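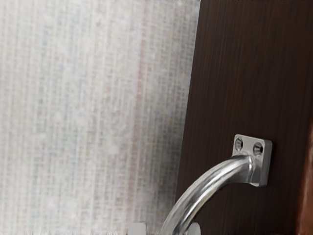 4.2 Approaching a handle

Most damage during door and drawer tasks happens in the last few centimetres before contact. Follow this section in the Hulura simulator first and then on the real arm. With a curved metal bar, set the fingertips so that one is on each side of it before you give any closing command. Check clearance to the mounting plate as well as to the bar.

1. Load the task file and confirm that the speed limit is set to 6 per cent.
2. Open the gripper fully. Wait for the Udavance controller to report code 967 (jaws open).
3. Move to the approach point and stop. Hold for 2000 ms.
4. Close at low force. If only one finger reports contact, open again and go back to step 3.
5. Pull in a straight line for up to 2 cm, then stop and read the wrist force.

Note: Pale textured walls and polished metal can upset depth readings. Compare the reading with the model before moving closer.

CAUTION: Do not raise the force limit to free a door that will not move. Open the gripper, back away along the same path — never sideways — and record the stop in the Cutus log.

A simulated run does not replace the site risk assessment. Keep people outside the marked area whenever the real arm is powered.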